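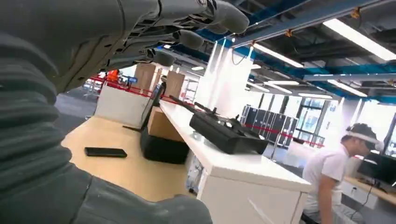
Rastport used to be where Corrigan fixed forklifts. The blue steel is still up in the roof, and so is a faint smell of hydraulic oil, which our host Lorcan Mulcahy says the visitors like. He runs the returns operation, and he had promised me robots doing the sorting. He kept his word, provided you count the people teaching them.

The job itself is dull. Phones and small electronics come back from customers, and somebody has to pick each one up, turn it over and decide where it goes. On the old line that took 48 people over two shifts. On the new one, a good part of the picking is done by robot hands, and a good part of the former pickers sit at desks in VR headsets, showing the hands what to do. The company calls them trainers. They call themselves puppeteers, or did until a memo came round.

Desta Fikre spent six years on the old line and moved over in December. Her back has stopped hurting, she told me, and her neck has started. She gets a break after every 2 tasks, a deal she argued for herself, and she makes a little more per hour. What she misses is talking. You can't gossip with a headset on - well, you can, but you never know who's standing behind you.

Tiziana Tedesco, who does the scheduling, was frank about the numbers. A practiced human on the old line cleared 577 items in a shift. The best robot hand has managed 352, with a trainer standing by, and it doesn't like shiny things. She has stopped putting this on slides.

I asked Mulcahy what happens to the trainers once the hands are trained. He said there would always be new products, then showed me the coffee machine, a very good one.

Not everyone moved over. Ademir Brito turned the headset down after one afternoon of nausea and now does repairs on the hands, mostly the fingers. He has a waiting list, and he was the only person in the building who asked when I was leaving so he could get back to work.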